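Ticket 242: Upstairs bedroom radiator stays cold, rest of house fine
Opened by: Jinfeng Hao
Property: Plarnley, unit 5
Boiler: Flerketti combi, controls by Ondby
Status: Closed
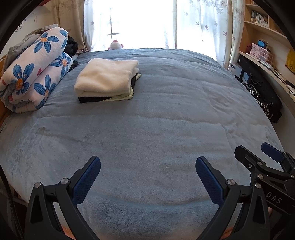
Reported problem

Tenant says the radiator in the back bedroom stopped heating over the weekend. All other radiators get hot as usual. Hot water at the taps is normal. The Ondby thermostat on the landing calls for heat and the boiler fires. No error code on the boiler display. Tenant has turned the radiator valve to the highest setting and left it there overnight with no change.

Initial checks (by phone)

Boiler pressure gauge reads in the green band. Tenant confirmed the schedule is on and the setpoint is above room temperature. Asked tenant to feel the pipe on each side of the radiator while the heating was running. Both pipes warm at floor level, radiator cold from bottom to top.

Asked tenant to bleed the radiator with a key. Water came out right away, no hiss. Trapped air ruled out.

Visit 1, January 28, 2020

Arrived with heating already on. Boiler flow temperature set too high at 93, turned it down. This was not the fault but should not be left that way.

Took the head off the thermostatic valve. The pin underneath was stuck down. Tapped the side of the valve body and worked the pin with the flat of a wrench. It came up partway and stuck again. A little oil on the pin, worked it some more, and it began to spring back on its own. Radiator started to warm at the inlet end after a few minutes.

Opened the lockshield on the return side to see if it was a balance problem as well. It was a quarter turn from closed. Opened it to one full turn. Radiator hot across the whole top by the time I packed up.

Valve head looks old and the wax sensor is slow. Ordered a replacement head and a complete valve body from Han in case the pin sticks again. Part cost 40 with shipping.

Follow-up call

Tenant reports the radiator was hot for two days and then only lukewarm. Pin is sticking again. Agreed to swap the whole valve.

Visit 2

Isolated and drained the radiator, fitted new valve body and head, refilled, bled, topped the system back up. No leaks at either joint after one hour with the heating on. Left the head at 3 and showed tenant how to read the numbers.

Remaining items

Add inhibitor at the annual service in March. Water drained from this radiator was dark. Check the other upstairs valves for stiff pins on the same visit.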